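Gwynne Kitchen Pick Set – data card

Release 9. Simulated wrist-camera demonstrations for pick and place in a kitchen. Maintained by Yolanda Nieto and Rin Arai.
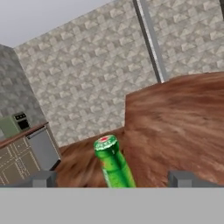 We built this set to find out how much a grasping policy learns from simulated kitchens, and our answer so far is less than the papers led us to expect. Please read the problems section before you train anything. The wrist view is the main input, and it is a poor one in ways that matter. The gripper base covers the bottom of every image, so with a bottle between the fingertips you get the neck and the start of the shoulder and have to guess the rest. Label text on the neck is a blur at the resolution we render. The crown cap, with its small red star, comes through much better, and we suspect some policies have learned to chase caps.

What is in it

1769 demonstrations, all teleoperated in the Warkholm simulator. 453 of them use a bottle as the target object. The remainder use cans, mugs, bowls and boxed food. Each demonstration has the wrist view, joint positions, gripper opening, a one-line instruction in English and a success flag. There is no depth and no force data. People keep asking for force. The contact model is not good enough for the numbers to mean anything, so we left them out.

How it was collected

Emiko Minami and Tsutomu Furukawa drove nearly all of the demonstrations. Kitchens are put together from a stock of counters, cabinets, appliances and wall tiles, then shuffled. Object positions are sampled on the counter within reach of the arm. Operators could restart a demonstration if they didn't like how it was going, and they did, often. Restarts were not saved until December, so the early part of the set makes the task look easier than it is.

The success flag is set by a script that checks whether the object rose off the counter and ended up inside the target area. It does not check whether it is standing up. A bottle dropped on its side in the right place counts as a success. We think that is wrong and have not fixed it, as it would break comparison with older releases.

Known problems

Variety is thinner than it looks. Shuffling tiles and cabinet fronts gives you a lot of different pictures and very few different situations. Shinji Arai trained the same policy on 300 demonstrations picked at random and on the full set, and the gap on unseen kitchens was small enough that we would not bet on it.

Lighting is flat. Glass gets painted highlights, with no real refraction. Do not expect anything trained here to cope with a clear glass next to a window.

Two operators means two habits. Emiko comes in slowly and closes late. Tsutomu closes early and corrects with the wrist. A model that averages the two does neither well – we have watched it hover over an object until time ran out.

Instructions were written from templates. "Pick up the bottle" and "grab the bottle" are the extent of the language challenge. Please don't report language results on this set.

Splits

Train, validation and test are split by kitchen layout. Objects are shared across all three, so test scores tell you about new rooms and nothing about new objects. If you need held-out objects, make your own split from the object field and say so in your write-up.

Intended use

Debugging a training pipeline, comparing policies against each other in simulation, pretraining if you have real data to follow it with. We ran one transfer trial on the Zovia arm at Grestthorpe and the results were bad. They are in the notes folder, unedited.

Not intended for

Claims about real kitchens. Claims about safety. Any table where the success flag is the only column.

Changes

Release 9 adds saved restarts and fixes a bug that swapped the gripper opening and the commanded opening in part of the mug data. If you trained on release 8 mugs, train again.

Corrections go to Rin. Include the demonstration number and the step, or we can't look it up.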